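Search this site
Enter keywords
Go

How to Stock and Rotate a Snack Shelf in a Shared Break Room

Last updated January 20, 2021

These instructions cover a small break room used by up to 30 people, with one cabinet, one counter and no vending machine. They were first written for the Chisholm office and have been changed a little for general use.

What you need

A cabinet or shelf with a door
Open baskets or shallow bins for the counter
Lidded bins for the cabinet
A permanent marker and masking tape
A sheet of paper and a clipboard, or a shared spreadsheet

Step 1. Empty the cabinet

Take everything out and put it on a table. Check the date on every package. Throw away anything past its use-by date and anything that has been opened and not sealed. Food that is past a best-by date is usually safe, but crackers and nuts go stale, so open one package and taste it before you keep the rest.

Wipe the shelves with warm water and a little dish soap. Let them dry with the door open. If you find crumbs in the back corners, vacuum those first. A wet cloth only pushes them into the seams.

Step 2. Sort by how long things keep

Make two groups. The first is food that keeps for several months: pretzels, hard candy, granola bars, sealed cookies. The second is food that should be eaten within a few weeks, such as soft baked goods, dried fruit in thin bags and anything with a chocolate coating in summer.

The long-keeping group goes in the lidded bins in the cabinet. The short-keeping group goes out on the counter first.

Step 3. Mark the packages

Write the month of purchase on a strip of tape and put it on the front of each box or multipack. Individual packages do not need a mark if they stay in their box until they are put out. When a box is down to its last few pieces, move them to the counter and flatten the box. 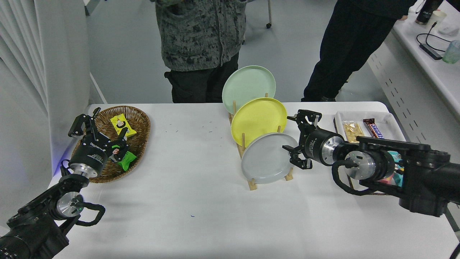 Put new stock behind old stock every time. If the cabinet is deep, this means pulling the old boxes out, sliding the new ones to the back and returning the old ones to the front. It takes a few minutes longer, and it is the step people skip most often. Chantal Caron, who kept the Chisholm shelf for 2 years, put a strip of red tape down the middle of each shelf. New boxes went behind the tape and open boxes went in front of it.

Step 4. Set up the counter

Use a container people can see into. Do not fill it above the rim. When packages are piled up, the ones at the bottom stay there until they expire. Once a week, tip everything out, check the dates and put the oldest items back on top.

Keep foods with nuts in their own container and label it. Leave each item in its wrapper so the ingredient list stays with it. Do not pour loose snacks into jars in a shared room.

Keep the counter container away from the coffee maker, the toaster and direct sun. Heat and steam soften crackers and melt coatings.

Step 5. Keep a simple log

The log needs 3 columns: item, date bought and date finished. After a couple of months you will see which items run out quickly and which ones sit. Buy less of the slow ones or drop them. Noreen Corrigan's version of the log also has a space for requests at the bottom of the page. If you add one, clear it at the end of each month.

Step 6. Restock on a set day

Pick one day a month and order then. Small top-up trips in between usually lead to duplicates. Before ordering, compare the cabinet with the log and write down only what is missing.

If you see small holes in packaging, webbing or tiny beetles, stop and empty the whole cabinet again. Bag and discard anything in paper or thin plastic from that shelf, then repeat Step 1 before restocking.

Related articles

Cleaning a Shared Refrigerator
How to Label Food Allergens at Work
Descaling a Drip Coffee Maker
Choosing Storage Bins for a Deep Cabinet
Setting Up a Dish Rota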